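Section 3 – Planning and budgeting a two-gripper bench cell

3.1 Scope

This section covers the decisions to be made before a purchase order is raised for a Trevow bench cell. It applies to new cells and to the conversion of an existing bench. Mechanical assembly is covered in Section 4 and commissioning in Section 6. Prices are not listed in this manual. Request a current schedule from the Cumville office.

Work through the steps in order. Later steps draw on figures recorded in earlier ones, and the planning sheet (Form T3) is laid out in the same sequence.

3.2 Define the task set

1. List the objects the cell will be expected to handle in its first year of operation. Record the largest and smallest dimension of each, its mass, and its surface finish.

2. Mark any object that is polished, transparent or able to roll. These affect camera and lighting selection.

3. Mark any object that has to be presented in a set position. Each one will need a holder or fixture, costed separately under step 9.

NOTE: The task set is the most common source of budget variation. Have it signed off by the person who will own the cell before proceeding to 3.3.

3.3 Select the bench and surroundings

4. Measure the clear floor area. Allow 2 m of unobstructed access on the operator side.

5. Confirm that the bench top is level and rigid. An existing wooden bench may be kept if it passes the deflection test in Appendix B.

6. Decide whether hand tools will be stored at the cell or elsewhere in the room.
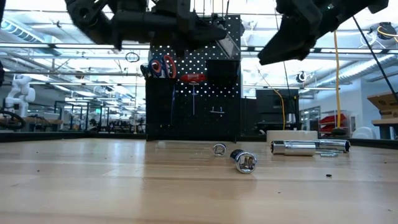
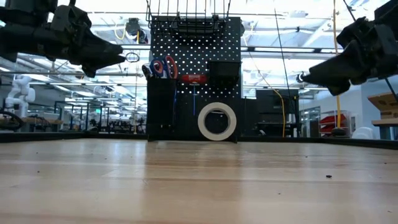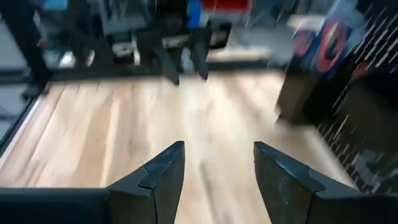 Consumables and wear parts should be entered as a recurring line, separate from the capital cost of the cell. Buyers who combine the two tend to run short in the second half of the budget year. Gripper fingers are the main item. Scuffing along the edges and worn coating, as on the two fingers seen from the wrist camera, should be logged at inspection, and any line that looks like a crack or a chipped seam near a fingertip should be referred to the service desk. Bench-side storage belongs in the fit-out line instead. A perforated board at the back of the table, with scissors, a bin and similar small items hung on it, is charged once and does not recur.

7. Enter finger sets at 2 per gripper per year for light duty. For metal parts such as sockets and extension bars, obtain a duty rating from the service desk before fixing the quantity.

8. Enter cable replacement as a contingency. Do not carry it in the finger allowance.

CAUTION: Do not substitute locally printed fingers in order to reduce the recurring line. Kobzar controllers hold a grip-force limit matched to the supplied part, and the limit is not valid for any other geometry.

3.4 Fixtures, lighting and cameras

9. Cost each holder identified in step 3. Include design time if the holder is not a catalogue item.

10. Check the overhead lighting with the bench surface in place. A glossy top under fluorescent fittings will show pale streaks in the camera view, as will chromed parts. Allow for a matte mat or diffusers if the task set includes items marked in step 2.

11. Allow one fixed camera position covering the working area and one wrist camera per arm. Wrist images blur during fast moves, so do not plan inspection tasks around them unless the program includes a pause.

3.5 Delivery, staging and approval

12. Obtain the lead time in writing. The standard period is 12 weeks from receipt of order, and Sultik controllers ordered as an alternative may ship separately – confirm this before booking labour.

13. Split the payment schedule so that the final instalment falls due after the acceptance test in Section 6.

14. Send the completed Form T3 to Lesia Didenko (applications) for technical review. Allow 8 working days. Reviewed forms go to Thanasis Drakos, who issues the formal quotation.

NOTE: Organisations with a financial year ending in June should lodge the form by February. Forms received later are reviewed in order of arrival.

For changes to an approved form, complete a new Form T3 and quote the original reference. Handwritten amendments are not accepted.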